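Print this page | E-mail this page

Planning and Budgeting for Automation Equipment
Handout 3: Costing a Small Picking Cell
Prepared by Esmaeil Najafi
Revised Thursday, June 20, 2024

Students should read this handout before the budgeting tutorial and bring a completed copy of the cost sheet.

1. The purchase price

The quoted price of a robot arm is seldom the price of a working cell. A quotation will normally cover the arm, its controller and a standard cable set. The gripper, the wrist camera, the stand, the guarding and the installation are commonly quoted as separate lines, and a buyer who compares only the first line of each quotation will reach the wrong total. For the Sima exercise, enter each of these items on its own row, even where a supplier has bundled them.

The two quotations supplied for the exercise, from Yazdani and Nosance, are laid out differently. Convert both to the course format before making any comparison. Freight and taxes are to be shown separately.

2. Wear parts

Gripper fingers are consumable items and belong in the operating budget. They make contact with the goods, with the bin and at times with each other, and their tips and edges lose material in ordinary service. The Wirier price list gives a replacement pair at $972. A calibration visit, if the site has no trained person, is charged at $1521.

Students should state the replacement interval they have assumed and where it came from. An interval taken from a supplier's brochure is acceptable for a first draft – it should be replaced by the site's own maintenance record as soon as one exists.

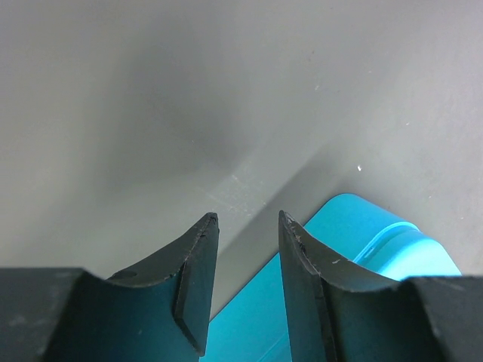
Spare fingers should be ordered with the cell and held on site. The lead time in the exercise is 11 working days, and a cell that is idle for that period will usually cost the owner more than the spare pair. Record the spare as stock, and charge it to maintenance only when it is fitted.

3. Inspection

The plan must name the position responsible for inspection and allow paid time for it. At a minimum, the inspector should note chips at the tips, scratches along the gripping edges, and dust on the gripper body or the work surface. Cleaning time is entered with inspection time.

4. Timing of the request

Capital requests at the Sima site close in February. Requests for wear parts may be made at any point in the year, within the limits of the maintenance budget.

For the tutorial

Complete rows 1 to 3 of the cost sheet for both quotations. Write a short paragraph setting out which costs recur each year and which do not.

Print this page | E-mail this page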